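Search products Search

Draltora Metal Storage Bin – Large, Gray

Sold by Pondau. Page updated 5 March 2020.

Okay, so I've been selling storage for long enough to know that a gray metal bin is not the thing people get excited about. I get it! But I've had this one in my own place since August and I keep telling customers about it at the counter, so Marichka Boiko (she runs the web side of Pondau and is very patient with me) told me to just write it all down. So this is me writing it down.

It's a big rectangular bin with an open top. You can set it on the floor or up on a table and throw things into it, which in my house means plush toys, a brush or two and whatever else was lying on the rug when company was coming. I like a wide bin for this kind of stuff. With the tall round hampers I used to buy, the toy my niece wanted was always at the very bottom, and she'd tip the whole thing over to get it – every single time. With a wide one you look in, you see it, you grab it.

A few things people ask me:

Is it loud? Yes, a bit, if you're tossing in hard things like hairbrushes or toy cars. Plush toys, no. I put an old towel in the bottom of mine for a while and then took it out again when I needed the towel.

Does it come with a lid? It doesn't. Isteck makes a flat cover that sits on top and fits well enough, but I don't stock it at the moment, and I don't use one myself. A lid is one more thing to find a place for when you're cleaning up in a hurry.

Will it scratch my table? I'd put a board or a mat under it if you care about the tabletop. On carpet I haven't had any trouble, and I drag mine around quite a lot (you're supposed to lift it, I know).

How do I clean it? Damp cloth, then a dry one. That's all I've ever done. Please take the toys out first – I had a customer who hosed hers down in the yard with a plush rabbit still inside, and the rabbit took two days on the line.

Price and sizes

The large one is 179, and that's with delivery inside town. If you're fitting out a playroom or a daycare, the set of eight is 1,299, and I'll bring it over myself if you're close by. We brought in 400 of the large size for this year and they've been going faster than I planned, so call before you drive over.

There is also the Hailu bin, the fabric one. It's lighter and it folds flat, and if you're on the third floor with no elevator I'd say go for that one. It does sag when you fill it up, though, and mine lost its shape over one winter. I still use it for scarves.

Returns are easy. Bring it back within the month, dents from normal use are fine, just empty it first. I've had socks come back. I've had a remote control come back!

If you want to see one before you buy, there's one by the register with toys in it, and kids are welcome to dig around while you look at the shelves. 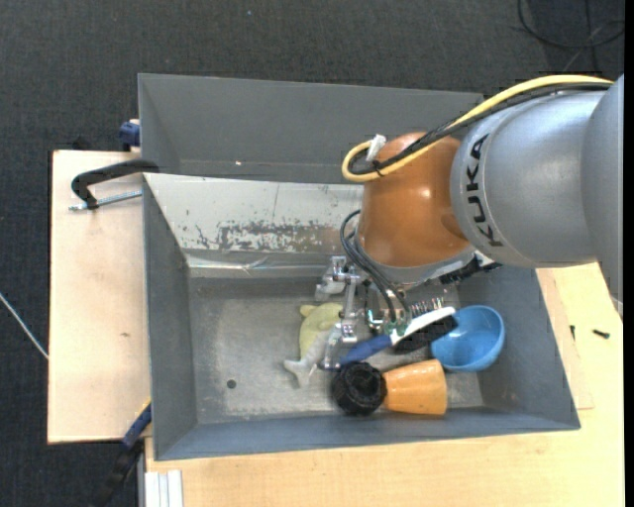 Oh, and if you're ordering more than one, tell me whether you want them stacked for delivery or wrapped separately. Stacked takes up a lot less room in the van, but two people should be there to pull them apart.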